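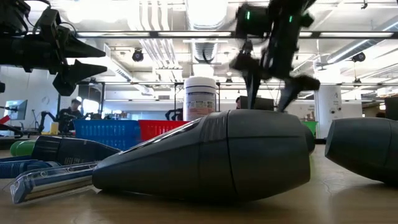 Why do countries offer money to scientists?

Say you are good at building things. A country called Renari offers you a new lab, a free apartment and a big pay raise if you move there. Would you go?

Governments make offers like this when they want skilled people from other places. Renari says 900 experts have signed up. Maybe so. But who did the counting? Are they all still there? A person who visits for one summer is not the same as a person who stays.

The country they leave may get upset. Leaders in Eltimitz call it stealing. Is it? People aren't toys, and most can choose where they work. Still, secrets from an old job should stay at the old job.

When a government spokesperson gives you a big number, ask what it leaves out. Ask the other side too.

Words by Iveta Kadlec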